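Speaker notes – Storing summer vegetables without a cold room
Plutville growers' meeting, 6/22/22

Slide 1. Title. Give name, say questions are welcome at any point.

Slide 2. Scope. Eggplant, peppers, summer squash. Leafy crops are a separate talk. All three are injured by cold well above freezing, so a standard refrigerator is the wrong place for more than a few days.

Slide 3. Eggplant, small purple type.
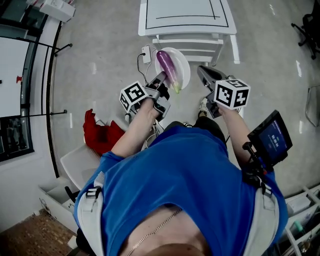
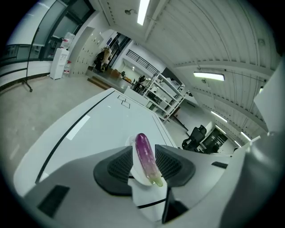

Impi Rissanen objected at the May run-through that small fruit shrivels faster than large fruit, and that the talk should say so before it gives any storage times. Agreed. Small fruit has more skin for its weight and loses water sooner. Say this first, then go to the table.

Slide 4. Temperature. Target 50 to 54 F for eggplant. Below that, expect pitting, browned seeds and a dull skin. Damage often shows only after the fruit is back at room temperature – stress this, people blame the store.

Slide 5. Humidity. 90 to 95 percent. A damp cloth over the crate works if air can still move. Wet fruit rots at the cap first.

Slide 6. The Corberg trial. 2,349 fruit went into storage, 701 were discarded by the end. Most of the discards were soft or shriveled. The trial had no untreated control, so do not claim the cloth covers caused the result. Skip the cost slide if time is short.

Slide 7. Ethylene. Keep away from ripe tomatoes, apples and melons. The Pesonen shed had all of them on one shelf. Moving the melons was free.

Slide 8. Handling. Cut the stem, do not pull. One layer per crate where possible. Bruises turn brown inside before they show outside.

Slide 9. Questions. Handout is by the door.

Comments (3)

Flananent: What about a basement at 60 F? Mine never gets lower than that in summer.

pepperrow: 60 is fine for a few days. Check the caps for mold.

M.: The handout has the humidity figure for squash under peppers. Please fix.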